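The Quiet Glory of the Housekeeping Cart

By Itziar Arroyo

I have a confession to make, and regular readers will not be surprised: I love a cart. Tea carts, library carts, the squeaky thing at the garden center with one bad wheel. So when Nuria Ibarra wrote to say she had a housekeeping cart and a serving trolley under the same roof in Pallerdale, and would I care to come and look at them, I was on the road before I had finished my coffee.

Nuria spent most of her working life in hotels, first cleaning rooms and later running whole floors, and now she teaches other people how to do it. Her training room is the sort of place where furniture gets moved every hour, and I liked it straight away. There is brick down one side and white walls elsewhere, a high strip of window with green leaves behind it, and a ceiling like the inside of a barn. A honey-colored table takes up one corner. A small beige vanity with its own faucet stands toward the back, for practicing the bathroom half of the job. And out in the middle, catching the light along its top edge, is the thing I came to see, all stainless steel and dark wood. 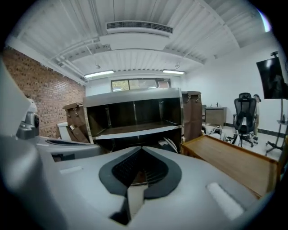
A proper piece of furniture

Most of us have only ever met a housekeeping cart in a hotel corridor, usually while squeezing past it with a suitcase. We see towels and little soaps and we keep walking. What a waste! Seen on its own, with hardly anything on it, a good one turns out to be as carefully planned as a ship's galley.

Nuria's has a brushed metal frame and brown wooden side panels, and the top is an open tray divided into sections. The front is open, with two shelves, so you can reach in without lifting a door or moving a lid. One side panel is fitted with rows of little hooks or pegs, and I am ashamed to say how long I stood there thinking about what I would hang from them (dusters, a brush and pan, my keys, my glasses, the dog's leash).

"People load the top first, and they should load it last," Nuria told me. She fills the lower shelf with whatever is heaviest, puts linen above it, and leaves the tray until the very end. Small things go in the tray in the order she will want them. Cloths sit closest to her hand. Anything wet stays down low, well away from clean sheets.

Her first boss, Esperanza Ortuño, taught her that order in a hotel with 235 rooms, and was so strict about it that Nuria could restock in the dark. She once had to, during a power cut, by feel, with a guest holding a candle and offering advice.

The spray bottle question

Ask three housekeepers where the spray bottle belongs and you will start an argument. Danilo Samonte, who learned the trade under Nuria and now supervises a team of his own, wants his in a corner section of the tray, nozzle facing out, every time. Wubit Mersha, who teaches alongside her, prefers to hang hers from the side by the trigger. Nuria keeps hers in her hand and puts it down as little as possible.

On one thing they all agree: spray the cloth for a small tabletop and wipe toward yourself, then go around the rim. The rim is where fingers land. I went home and did the rim of my own kitchen table, and I would rather not discuss what came off it.

And then there is the trolley

I had promised myself I would stick to one cart. I lasted until I saw what was parked to the right of it: a wooden serving trolley with a honey-brown top, a lower wooden shelf, dark wheels and a handle bar the color of brass. Oh, that handle! It gives the whole thing the air of a hotel lounge at four in the afternoon, with a cake under a glass dome and someone's aunt asking for more hot water.

Side by side, the two make a lovely pair. The cart is tall and full of places to put things, and the trolley is low and simple, two flat surfaces and something to push. One is made for the person working and the other for the person being served, and you can tell at a glance which is which.

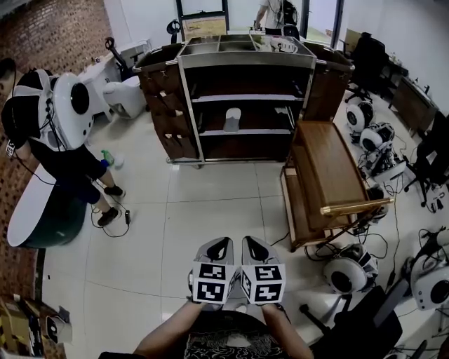 Bringing the idea home

You don't need a hotel to borrow any of this. I had an old Hutadholm kitchen trolley in the garage, two shelves and a wobble, and I gave it a Saturday-morning sort of treatment without waiting for a weekend. I tightened the wheels, rubbed the wood with Vidal furniture oil and set a cutlery divider on top for a tray. A strip of cup hooks went along one side. The whole business took 2 hours, including a long break to admire it.

Now it follows me from room to room. Heavy bottles are at the bottom, folded cloths sit above them, and the small stuff is on top in the order I use it. I used to make a dozen trips back to the cupboard under the sink, and I had never noticed how much of my cleaning time was really walking.

Nuria has one more piece of advice, and I have taped it inside my pantry door. Restock when you finish, while you still remember what ran out. I have kept it up since October, apart from one week when we had guests and the trolley was needed for cake.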